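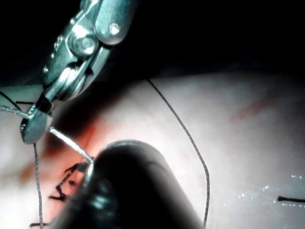

Print | E-mail
Sep 19, 2018 | Canomau Road Safety Group
4 comments

3.2 Crash records and site coding

Records of single-vehicle crashes on the Cabrera to Folon highway were taken from the Fender database, which holds police reports and the matching coroner's findings. A crash was kept if the car left the road without first touching another vehicle and at least one occupant was killed or admitted to a hospital. After duplicates were removed, 347 crashes remained. Motorcycles and heavy trucks were left out, as their paths after leaving the road are not comparable with those of cars.

Each crash was matched to a road segment 200 meters long. Segments were coded for curve radius, shoulder width, posted speed and the distance from the edge line to the nearest fixed object. Where the police sketch and the written report placed the crash in different segments, the written report was used. Coding was done from the road authority's inventory, and segments rebuilt between the crash and the inventory date were dropped from the curve analysis but kept in the counts by time of day.

Driver age was grouped into four bands, with the youngest ending at 25. Time of day was taken from the first emergency call. This introduces a delay for crashes at night on the northern part of the route, where a car off the road may go unseen until morning, and the night counts should be read with that in mind.

Travel speed was not used as a predictor. It was estimated in too few of the reports, and the method of estimation changed in August of the second year. Seat belt use was recorded more consistently and is included in the injury model in Section 3.3. Missing belt entries were treated as a separate category.

Print | E-mail
Shares: 0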